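An Afternoon at the Skeno Open Lab

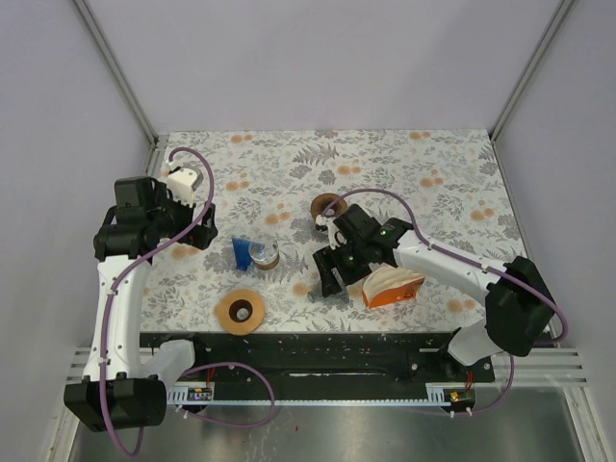 One of the teaching cells at Skeno, with two arms over a printed cloth and the objects for the session laid out.

Skeno opened its lab to visitors on Oct 23, 2021, and I took the early train out to Nallumitz to see it. I work on packing lines and had wanted for some time to see how people go about teaching a robot a job by doing it themselves. The open lab ran from noon to five. There was no fee, but you had to sign up, and you had to wear the shoe covers.

The building is a former print shop on the edge of town. The front part is still offices. The cells are in the back, down a ramp, with a row of folding chairs along one wall for visitors. We went through in groups, and each group got 40 minutes on the floor, followed by questions in the canteen.

Huiling Qian led my group. She manages the operators, the people who sit at the controls and move the arms. She began with how a working day goes. An operator sits down, gets a task on a card, and carries it out through the arms using a pair of hand controllers. Each attempt is recorded from start to finish. When it is over, the operator marks it good or bad, puts the objects back in new places, and starts again.

The tasks are plain ones. The cell we stood at longest had a cloth with gray ferns and leaves on it, two rolls of brown tape of different sizes, a clear jar with a brush next to it, and an orange and white package. The card asked for the small roll to be picked up and set down on top of the large one. Someone in my group asked why they used a patterned cloth. Qian said that the cloths are changed every few days, and that a robot that has only ever seen a gray bench does poorly on anything else.

She then ran the task for us. The first attempt went well. On the second, the roll slipped out of the fingers and landed half on the cloth pattern and half on the large roll. She marked it bad and moved on. I asked whether the bad ones were thrown away. They are kept, she said, but stored separately, and a recording in which the operator drops something and recovers is often more useful than a clean one.

After that, visitors could try. I had 3 attempts. My first one I never got hold of the roll at all. The difficulty for me was depth. From the chair you look at the arm from one side, and the fingers always seemed closer to the tape than they were. On the last attempt I had it, lifted it, and put it down in more or less the right spot — slowly, and with a good deal of coaching. A new operator trains for seven days before any of their recordings count. I had thought that sounded long before I tried it.

The second half of the visit was about moving the arms by hand. At a bench near the ramp, Keskinen, the firm that shares the building, had a smaller arm set so that it went limp when you held a button. You take it by the wrist, lead it through the motion, and let go, and it plays the motion back. This was much easier to learn. It was also much less use when something moved. The man at the bench shifted the target block a little to the left, and the arm closed on nothing. He was open about that, and said their customers mostly have fixtures that hold the part in one place.

In the canteen there was coffee and a tray of buns, and the questions ran over. The one figure I wrote down was that a single task gets 205 good recordings before they train on it, with more added if the results are weak. Someone from Munora, a parts supplier, wanted to know about wages and shift length. Qian said that operators work in short blocks with breaks in between, as the quality of the recordings drops when people get tired.

For my own line, I think leading an arm by hand would cover the carton loading and little else. The returns table is another matter — things arrive there in any position, and the controller method looks closer to what we would need. I have asked for a longer visit.

The next open lab is planned for December. Parking is behind the building, and the entrance is on the side street.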